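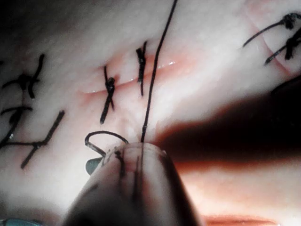
Page last changed: 2018-09-03

About Udevden

Udevden is a small school for people who want to learn to stitch well. We teach suturing, and we have been teaching it long enough to know that a good, quiet knot takes a great deal of patience and more black thread than you would ever think to order!

The school was started by Delia Anghel, who had spent years showing new staff how to close a cut and kept wishing they could have had a few calm evenings at it first, with a cup of tea nearby and no hurry at all. She began with 4 students around a borrowed table in Itholm. We have our own rooms there now (up the stairs, second door, mind the step), and the tables are better, but the evenings still run much the same way.

Most of our students begin with the interrupted stitch, where each one is tied and trimmed by itself before you go on to the next. It sounds simple, and your first row will probably wander all over the place. Please don't worry. We look at how the knot sits to one side of the cut, how long the tails have been left, and whether the edges are meeting without being pulled too tight, and then we do it again, and usually again after that.

The beginners' course, which we call Fikre, runs for 7 evenings. Dritero is for those who already stitch and would like to go back over their habits, good and bad, with somebody sitting beside them. We take no more than 5 people at a table, and new groups start each May. If you'd like to come up and meet us before you sign up, just ring the bell and ask for Delia.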